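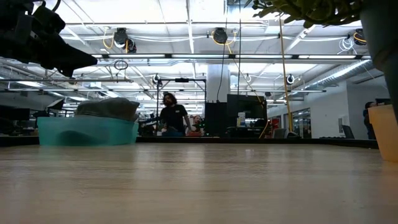

**Teleoperators wanted, Womero, Tirkasthorpe site**

Womero is recruiting operators to record demonstrations of household tasks for a learned manipulation policy, mainly moving cloths and garments into and out of bins. Shifts last 6 hours, with a start in August.

- Over 100 accepted episodes per week once trained
- Failed grasps are labelled and kept — do not delete them
- Object positions changed between episodes, following the task sheet

No robotics experience needed. Steady hands and accurate note-taking are. Training takes 7 shifts, paid at the full rate.

Apply to Eirlys Ruddock, quoting reference 35.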